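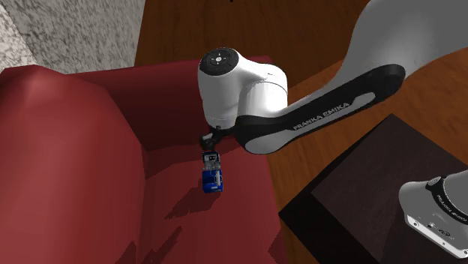
Graham Lockwood wrote in after last month's entry to ask why a regional racing series should have any say over the name on a rider's jersey, given that the rider pays for his own fuel, tires and travel. The question is a fair one, and it deserves a fuller reply than the comment section allows.

The Pindby amateur series requires every rider to submit sponsor artwork for approval before the first round in March. The rule covers jerseys, helmet wraps, bike graphics and any banner larger than a pit board. It has been in place for 4 seasons. Most riders had little reason to notice it until this winter, when the series signed Stituvico as its title sponsor and the approval form grew from one page to 6.

Under the new terms, no rider may display the logo of a company that sells a product competing with the title sponsor's line of chain lubricants and cleaners. Riders who already had such an agreement were given 28 days to cover the logo or request an exemption. The fee for an exemption request is $100, and it is not refunded if the request is denied.

Dean Sedgwick, who races the Mottram round each year, holds a small agreement with Hernutholm. It provides him with oil and a discount on filters. He receives no cash. He applied for an exemption and was turned down by email on a Tuesday evening, with no explanation given.

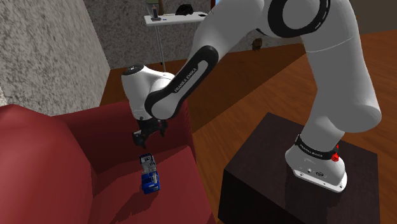 Franka Emika arm beside a red sofa.

It is the view of this writer that a title sponsor is entitled to protection on the start gate, the podium and the printed program. Those spaces belong to the series. A rider's jersey is a different matter, particularly in the amateur classes, where a few free quarts of oil may decide whether a person enters the next round.

The series should limit the restriction to the professional class and return the fee whenever a request is refused. It should also state its reasons in writing. I have sent these suggestions to the series office and will post the response when it arrives. Riders with agreements of their own are advised to read section 4 of the form before they sign it.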